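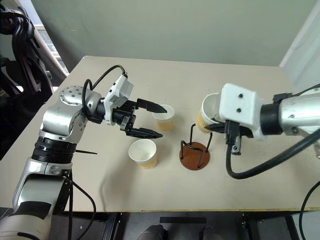
**How many demonstrations does a two-arm cup-placing task need before training is worth starting?**

For the recipe on this page, 55. Fewer than that and the policy learns the approach but closes the gripper at the wrong height.

The steps below cover recording and training for the task we call Kunar: paper cups are moved one at a time by two arms into a wire holder. The method is the segment-relabeling scheme by Engelbert Plattner, as implemented in the Caltance training code. You should already have both arms calibrated and teleoperation working.

## 1. Fix the task definition

Write the task as one sentence and do not change it between recording sessions. Ours reads: "Pick up a paper cup and set it in the holder."

Decide in advance which arm takes which cup. In our protocol each arm takes the cup nearest its own gripper. If operators choose freely, the data contains two answers to the same observation and the policy averages them. The usual result is both arms moving a short distance toward the same cup and stopping.

## 2. Set the layout

1. Put the holder within reach of both grippers.
2. Place the cups upright on the table, with enough clearance for an open gripper to pass between them.
3. Move the cups and the holder between episodes. Keep the arm bases where they are.
4. Check that the head camera sees the holder and every cup before the first grasp.

Paper cups deform under load. Set the gripper force limit low and raise it until a cup can be lifted and tilted without slipping. Store this value in the session config – the relabeling step reads it.

## 3. Record

Start each episode with both grippers open. Move one arm at a time. The other arm should hold still with its fingers open, and the operator's hand should stay off its controller. Small unintended motions of the waiting arm are the most common fault in our rejected episodes.

With a cup in one gripper, bring it toward the holder and correct its tilt on the way. Do not wait until the cup is over the wire frame to straighten it.

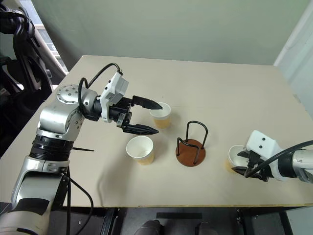

## 4. Relabel the segments

Run the Jastitz segmenter on the raw episodes. It splits each one at every gripper event and every pause, then assigns one of these labels:

- `approach`
- `grasp`
- `carry`
- `place`
- `wait`

`wait` is assigned per arm, so one arm can be in `carry` while the other is in `wait`. This is the main difference from single-arm relabeling. The loss on a waiting arm is down-weighted, which stops long idle stretches from dominating the batch.

Check the `carry` to `place` boundary by hand. A cup that brushes the wire frame can trigger a false gripper event. Urs Lanz's review script lists these cases in order of confidence, lowest first.

## 5. Train and evaluate

Train for 3000 steps with the default Psarras config and an action horizon of 21. Longer horizons made the carry smoother in our runs but delayed corrections near the holder.

Evaluate on layouts that were not recorded. Score a placement only if the cup stays in the holder after the gripper opens and withdraws. Log failures by segment label. If most fall under `grasp`, record more episodes. If most fall under `place`, go back to step 4 and recheck the boundaries before adding data.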